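Neusa Frota did not plan to open a toy library. She had been a school cook for 11 years when the nursery in Ramstead closed its upper rooms and gave away what was in them. She took the lot home in a borrowed van.

"My husband thought I was fetching a few jigsaws," she says. "We couldn't get into the dining room until April."

The Pumirero Toy Library now has a ground-floor unit behind the bus station in Vudton, and 184 families on its books. A family pays 80 pence a week and can have 2 toys out at a time, for a fortnight. Puzzles and board games can be kept for a month, as she found that people were bringing them back half done.

We spoke in the office, which is also where the returns are washed. The sink was full of building bricks and she carried on with them while we talked. Most of the work is cleaning, she says, and most of the rest is finding missing pieces.

"You get a farm set back and there's a sheep gone. The parent is mortified. I tell them it will be in the car, and it usually is."

There is no fine for lost parts. She tried one in the first year and people simply stopped coming back, with the toys still at home. Now there is a tin on the desk for anyone who wants to put something in.

Asked what children want, she answers without stopping to think. Anything that looks like what the grown-ups use. Tills, telephones, tool benches and, above all, kitchens. The big ones are too heavy to lend out, so families use them on the premises, but a box of pans or play food is rarely on the shelf for more than a day. 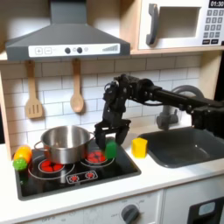
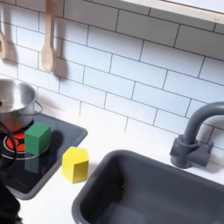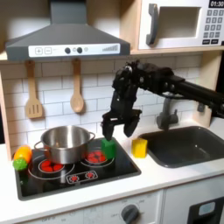

Toy kitchens: cooking and washing up at child height.

"I had a lady tell me her son wasn't to play with pans," Mrs Frota says. "I said, who cooks at your house? She said her husband did. So we had a little laugh about that and he took the pans."

She is less keen on toys that talk. Batteries are dear, and a toy with one tune tends to come back early. She still stocks a few, mainly for children who find it hard to grip or turn things and like a large button that does something straight away. A play worker from Pruitt comes over once a month to advise on these, and has helped her write labels for the boxes saying what each toy is good for. Age labels have gone. Parents were reading them as a test, she says, and getting upset.

Money is tight. The rent went up last year and the roof over the store cupboard lets in water – a bucket has been in there since the winter. She has asked the landlord about it in writing and has kept copies of the letters. A jumble sale paid for new shelving, which she put up herself.

She would like to open on a second evening for parents who work, but that would need another pair of hands at the desk. Her daughter helps in the school holidays.

Does she ever keep anything back for herself?

"There's a wooden train from the Ramstead lot," she says. "It has a wheel missing, so it can't go out. That's my excuse. It's on top of the wardrobe."

New members should bring proof of address. Donations of clean toys are welcome, but no soft toys, please, and nothing with a frayed flex.

August 25, 2002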